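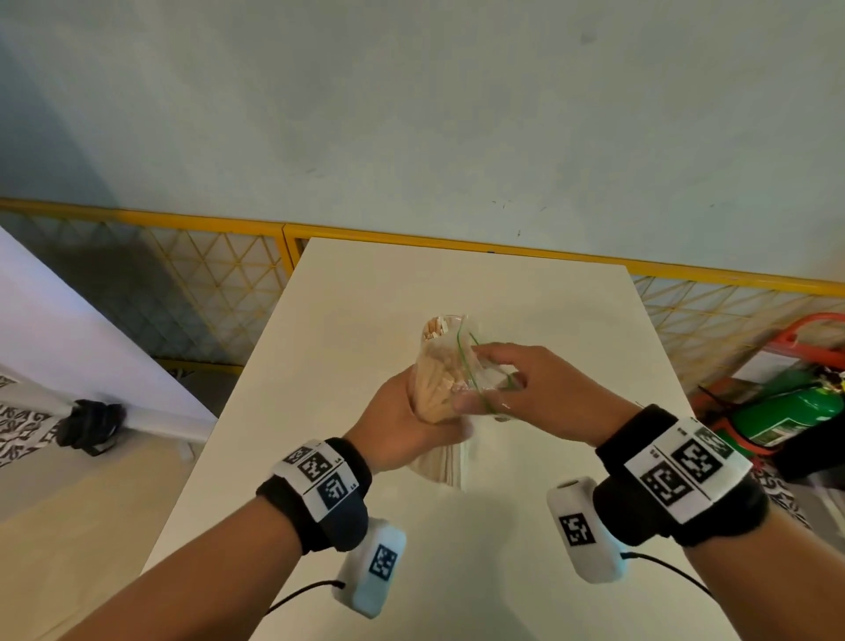

Meifang Guo wrote in to ask why the stick bags at the Griltow supply room never close properly, and whether we could stop packing them so tight. She had pulled one off the shelf for her Titis class, pressed the seal shut at one end, and watched it come open again at the other. By the time she got home there were sticks all through her tote.

She is right about the packing. We buy the sticks by the carton and bag them ourselves, and for the past year the habit has been to push in as many as the bag will take. The last carton came with 1738 in it, going by the packing slip, and we tried to get the whole lot into too few bags. When the sticks stand nearly as high as the zipper, there is nothing for the seal to do. It closes over the tips for a while and then one of them works its way through.

From November we are changing how the bags are filled. A carton will now be split into 14 bags. The bags are the same clear zip-top ones as before, so please keep returning the empties to the bin under the sink.

If you are helping with bagging, these are the steps we settled on:

Tap the bundle upright on the table until the bottoms are level. A bundle with uneven ends takes up more room than it should and the high ones always end up under the zipper.

Slide the bundle in with one hand around the lower part of the bag. It goes easier if the bag is lying down.

Leave three fingers of empty bag between the tops of the sticks and the seal. If you can't, take some out and start another bag.

Press the air out with a flat hand, then run your thumb along the seal from one side to the other. Go over it a second time. Most of the bags that opened on the shelf had a gap of an inch or so near one corner.

Put the bag on the shelf with the seal facing up. They used to be stacked on their sides and the weight of the top ones pushed the lower ones open.

Broken or split sticks go in the coffee can by the door and not back in the bags. The Tawfik group uses them for stirring glue and they don't mind short ones. Anything with a bad splinter can go in the trash.

We also had a question about pointed sticks. Those stay in their own drawer, second from the top, and are signed out for kitchen sessions only. If you find any mixed in with the plain ones, please pull them out before a class starts – the Wusis kids are young and they grab by the handful.

There are still three of the old overfilled bags on the lower shelf. Use those up first. If one is already open, move half of it to an empty bag before you take it anywhere.

Meifang also suggested rubber bands around each bundle inside the bag. We tried it and the bands left dents in the softer sticks, so for now we are leaving them off. A paper strip might work better, and if anyone has a roll of kraft paper they don't need, leave it on the counter with a note on it.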